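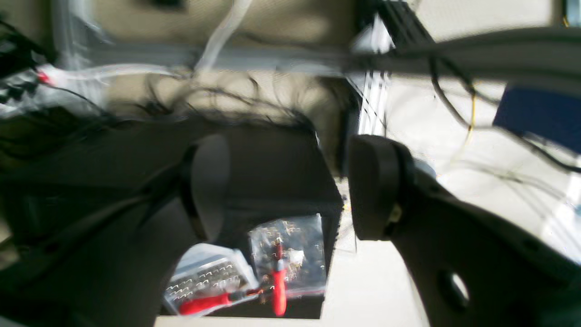

1/ Fastener sorting, part two

The small-parts box has black straight walls and an open top. It now holds a clear resealable bag of screws and nuts, a translucent organizer case and two red-handled screwdrivers. Tabletop only, no drawer.

2/ Rule for the bag: mixed hardware goes in, sorted hardware does not come back out. Anything I can't match to a compartment in under a minute stays in the bag until the next pass.

3/ The organizer case takes the small silver parts, one size per compartment. I had two thread pitches in one row through most of May. They look the same at arm's length. Use a thread gauge.

4/ Stock count as of 2019-08-06: 669 pieces. The previous count was 631. The difference is the Marinho shelf kit, which ships with more nuts than bolts.

5/ Natalina Benedetti asked why the screwdrivers live in the same box as the hardware. Walking to the tool rack takes longer than driving the screw. The rack still has the long ones.

6/ Drawback: a screwdriver lying across the case has to be moved before the lid opens. I tried a Pullo clip on the box wall. It held for nearly 3 days.

7/ Bag notes. Press the air out before sealing or it won't sit low in the box. Replace it when the seal stops catching at the corners. Heavier film is worth the money, thread tips go through the thin kind.

8/ Gitov and Menutow both sell dividers for boxes this shape. The Menutow ones are too tall. Gitov fits after trimming 2 mm off one end. File the cut edge.

9/ Washers are next. They are currently in a jar.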